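Rekley Kitchen Set: data card and operating rules

Maintainers: Zsófia Bodnár, Pylyp Zhuravel
Rules review: Levente Szűcs
Status: frozen in July, corrections only

Summary

Rekley is a set of 700 teleoperated episodes of countertop work with household objects. All episodes were recorded in home kitchens with two-arm stations. This card covers the recording rules. File layout and loader code are in the Gostham repository.

1. Workspace rules

1.1 The counter is used as the household keeps it. Operators do not remove food, jars or appliances that are outside the task.
1.2 Objects named in the task must be within reach of at least one arm without a base move.
1.3 Countertop appliances stay in place and are not operated unless the task names them.
1.4 Open containers named in a task are emptied before the first episode.
1.5 Glass may stay on the counter. It may not be a grasp target in this release.

2. Grasp approach

For rimmed objects (mugs, bowls, dishes), fingers are brought to either side of the object before closing. The wrist view must show the rim during the approach. If a finger hides the whole rim, the operator backs off and approaches again. The second approach stays in the same episode and is tagged "reapproach".
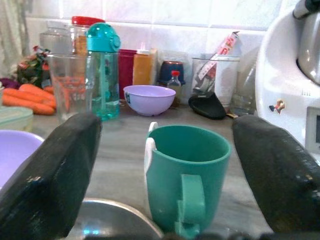
Wrist view, green mug between the fingers.

Closing speed is limited in software to the low setting. Operators cannot change it during a session. A request to change it goes to Levente Szűcs and applies to the next station setup, never to a running one.

3. Two-arm work

3.1 Each arm has its own target. Both arms may hold the same object only in tasks marked "joint".
3.2 Arms do not cross above the counter.
3.3 An arm with no target is parked on its own side, clear of the counter edge.
3.4 After 3 failed grasps on one object the episode is closed and labeled "failed". Failed episodes are kept in the release.

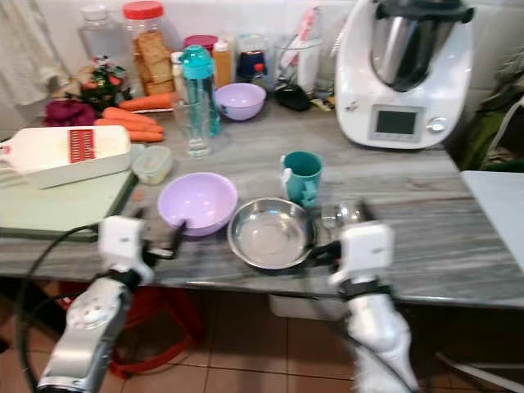 Can a second person reach onto the counter to fix an object while the arms are powered?
Only after the operator has pressed stop and said so aloud. Episodes with a hand in the workspace are marked "interrupted" and left out of the training split.

4. Known issues

Finger reflections on polished steel confuse the automatic contact labels. Máté Fekete relabeled the affected episodes by hand. Treat contact times on steel bowls as less reliable than the rest.

Contact: Lajos Dudás, Kundex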